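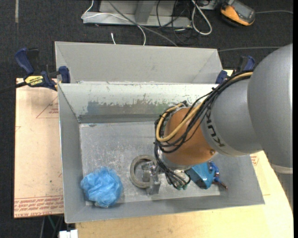 I got to Codport on the last ferry with a wet backpack and a sandwich I'd been rationing since noon, so I was ready to love any place with a roof. But I'd have liked the hostel on Brarkura Road on a good day, too. It sits up the hill from the harbor, long and low and painted a green that Rianne Boersma, who has run it for 13 years, calls "whatever was on sale."

She let me drop my bag and then talked to me for most of an evening while she folded sheets. I folded some too. Badly, she redid them.

I asked how she ended up with a hostel in the first place. "I came for a summer to cook," she said. "The owner then was Fiorella Russo, and she was tired, and she kept handing me keys. First the pantry, then the bike shed. One morning in October she handed me the big one and went to live with her sister." Was there a contract? "Later. Quite a lot later. My brother was horrified."

The place sleeps 30 when it's full, mostly in bunk rooms, with a couple of small private rooms at the back that get booked by parents who have done the bunk room once. I was in a bunk room. I had the bottom bed by the window and slept like a rock, apart from one guy's alarm (marimba, 5 a.m., he was catching a bus, I forgive him).

I wanted to know what guests get wrong. Rianne didn't even have to think. "Food in the rooms. People hide a banana and forget the banana. And they don't read the email! I send one email. It has the door code in it. Then at eleven at night they're standing in the rain calling me for the door code."

She's softer on the rest of it. There's no curfew, there used to be one, and she dropped it her second year because she was the one who had to stay up to enforce it. Quiet hours start at ten and seem to mostly work. She puts that down to the walkers, who are asleep by nine anyway with their socks hung over everything. 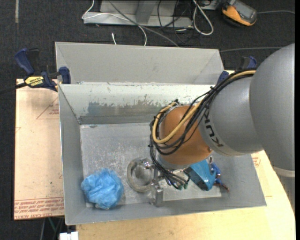
The kitchen is where everybody ends up. While we talked, Dušan Trajkovski wandered in to start a pot of beans for the next day. He looks after the breakfasts and, as far as I could tell, anything with a pipe in it. I asked him what the trick was to feeding a full house, and he said, "Oats. And start the coffee before you're awake." He's been there four seasons and keeps saying it's his last. "He said that at the first one," Rianne told me. Dušan shrugged and salted the beans.

A bunk costs 21 a night right now, sheets included, and a private room is 95, which Rianne winced at a little when she told me. Heating is what does it. The building was put up as a school, the ceilings are enormous, and all the warm air goes up there and stays. She'd like to lower them in the bunk rooms. She'd also like a new dryer. The dryer was going the whole time we talked and it sounded like someone kicking a shed.

I asked whether she ever thinks about going upmarket, since the old cannery down at Ciltby turned into one of those places with robes. She laughed for a while at that. "Who would wash the robes? No. Somebody came here last spring, Lama, Lama Rawashdeh, she was writing her thesis, she asked for three nights and stayed seven weeks. She paid by the week and did the garden. Where does that person go if I have robes?"

Lama's beans are still coming up by the fence, apparently. Those were the ones in the pot.

We'd run out of sheets by then, so I asked about winter. She closes after the first hard frost and opens again when the ferry goes back to its full schedule, and in between she paints a room or two and sleeps. Does she travel? "I went to a hotel once. Very nice. I stripped the bed in the morning before I remembered I didn't have to."

If you're going, book ahead for summer weekends, bring a padlock for the lockers and your own towel, and read the email. The door code's in it.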